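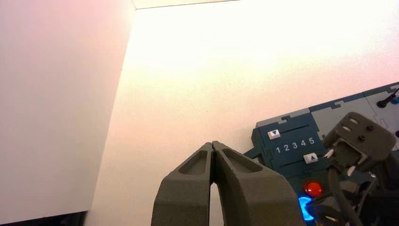
Photo: Wudovton project archive, 11/30/20.

3.2 Fundraising and the village clinics

When we first began to look at how small mountain charities keep their clinics open, we expected to write mostly about earthquakes and rebuilding. What the people of Bindar and Billus wanted to tell us about, warmly and at great length, was the ordinary year: who pays the nurse, who carries the medicine up the trail, and what happens when a faithful donor overseas grows old and stops writing checks. We are grateful for every one of those long afternoons.

Both clinics began with a single gift from a hiking club, and both now lean on many small ones. In Bindar, 50 households give something each year, often in grain or firewood, and the clinic has come to count on it. Billus has only 20 giving households, but a school overseas holds a walk for it every November - a tie that has outlasted 4 principals.

We should add that money raised far away rarely arrives when it is needed. Staff in both villages described buying on credit from shops in Ginting through the winter and settling up in spring, and they spoke of the shopkeepers with real fondness. We have come to think of that credit as a kind of giving too, although it never appears in an annual report and we were not able to put a fair value on it.

Figure 2. Wudovton project, supplementary plate. 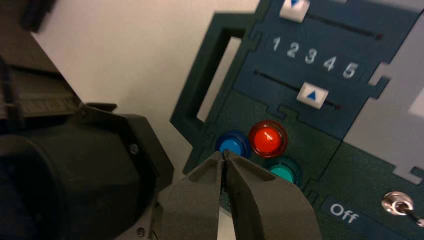

3.3 Training of local health workers

Two workers from each village took the course in Ginting, and all of them were still at their posts when we last visited.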